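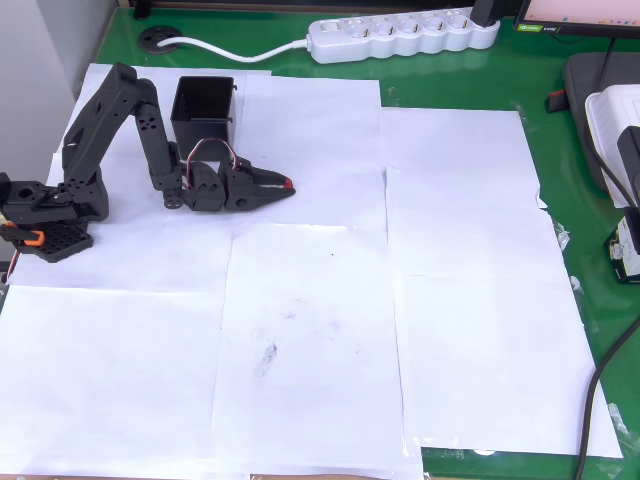

**Figura 2.** Estação de coleta e avaliação: braço com garra de dois dedos, recipiente preto de destino e área de trabalho revestida com folhas de papel branco.

## 4.2 Configuração experimental e protocolo de coleta

Os experimentos foram conduzidos na bancada Drodgate, com um único manipulador de baixo custo acionado por servomotores. A base do braço permanece fixa a uma placa perfurada durante toda a coleta, e sua posição em relação ao tampo não foi alterada entre a fase de treinamento e a de avaliação. A superfície de trabalho foi coberta com folhas brancas sobrepostas (Figura 2), a fim de reduzir os reflexos especulares do tampo verde, que nos ensaios preliminares degradavam a estimativa de posição dos objetos de menor altura. As emendas e os vincos do papel não foram removidos nem mascarados no pré-processamento.

A tarefa consiste em apreender um objeto colocado sobre o papel e depositá-lo no recipiente. Considera-se bem-sucedido o episódio em que o objeto repousa integralmente no interior do recipiente ao término do tempo limite, sem deslocamento deste que exija reposicionamento manual. Episódios em que a garra solta o objeto e volta a apreendê-lo são contabilizados como sucesso, mas recebem uma marcação própria no registro.

O conjunto de demonstrações, denominado Drerkulby, contém 1658 episódios teleoperados e abrange 6 categorias de objetos. Cada episódio armazena as imagens da câmera, as posições articulares medidas e os comandos enviados aos servos, sincronizados pelo carimbo de tempo do computador hospedeiro. Foram descartados 117 episódios adicionais por perda de pacotes no barramento serial ou por saturação de corrente no servo da garra; esses registros não integram o total acima.

A política foi treinada por clonagem de comportamento com predição de blocos de ações. Comparam-se duas variantes: a primeira recebe apenas a imagem e o estado articular corrente; a segunda, designada Fadel, recebe também o histórico do erro de seguimento da garra, calculado como a diferença entre a abertura comandada e a abertura medida. A hipótese é que esse erro funcione como substituto de um sensor de força, ausente no equipamento utilizado.

Na avaliação, a pose inicial do objeto foi sorteada em uma grade definida sobre a região coberta pelo papel, e a mesma sequência de poses foi aplicada às duas variantes. A variante Fadel apresentou menos falhas por fechamento da garra sem contato, sobretudo com objetos de baixo contraste em relação ao fundo branco. Não se observou diferença consistente nas falhas de deposição, que se concentraram nas poses próximas ao limite do alcance do braço. Nessa região, a folga acumulada nas articulações desloca a ponta dos dedos em relação à posição prevista pela cinemática direta, e o histórico do erro da garra não contém informação suficiente para corrigi-la. A compensação dessa folga pelo procedimento Ebrahimi é tratada na Seção 4.3.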